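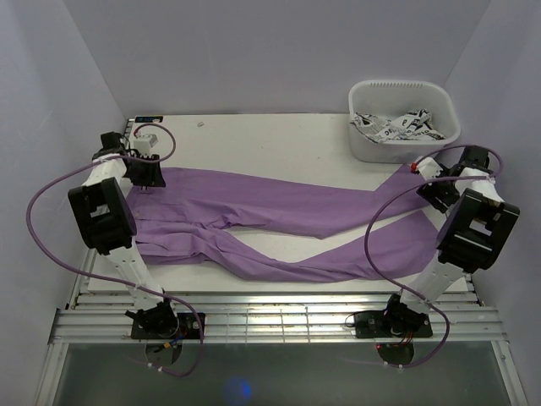
Flivstead Plurine two-arm bench kit: long-run review

Last updated: Thursday, September 27, 2018

The Plurine is sold as a pair of small arms for handling soft goods. Both arms clamp to a slotted metal rail along the front of the table, and the white plastic basket goes in the back right corner. Setting up took a morning. Positioning is good for arms of this size, and the grippers hold thin cloth without marking it.

The trouble is the right gripper. In 200 cycles with clothing it stopped responding 19 times, always with the arm folded back towards the basket. The fingers stayed where they were when the signal dropped. If they were closed, they stayed closed, while the left arm carried on with its own move and pulled the cloth tight between the two. One garment lost a seam.

I swapped the gripper motors over and the fault stayed on the right, so the motor is not to blame. The cable is the likelier cause. The purple cables run outside the links in wide loops, with plenty of slack near the table and very little strain relief at the top. Flexing the right one by hand close to the connector brought the fault on at once. 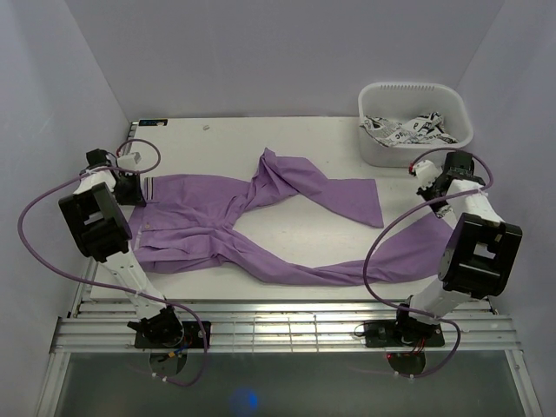
Nektarios Katsaros had the same dropout on an older Plurine and put it down to the crimp inside the plug. He reckoned a new cable would last until January at best if it was routed the same way. Coppens, the dealer, sent me a replacement, and it ran for 146 cycles before the first dropout.

The safety side bothers me more. A lost gripper signal ought to halt both arms. It raises a warning on screen and nothing else, and the stop button takes effect only at the end of the current move – about two seconds on the slow setting. I now cut power at the wall.

On each gripper there is a small white camera module with a red connector plugged into it, and the purple cable leaves from there in a tight bend over the gripper. A clip at that point would cost very little.

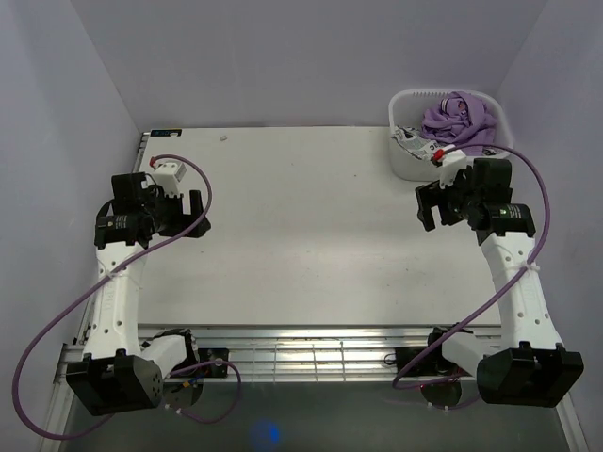 Verdict

Accurate arms, poor cabling, and a stop function that should not have been shipped as it is. Wait for the firmware fix, or fit your own power cut-off first.

Comments (3)

Ineke Dijkstra: Does it still carry on if the left gripper drops out instead?

Reply from the author: Yes. I pulled the left plug to check and the right arm finished its move.

Wurnthorpe: Right-hand cable failed on ours as well. A loose spiral wrap over the last 30 cm helped, but the stop button is still slow.

Contact | © 2018 | Back to top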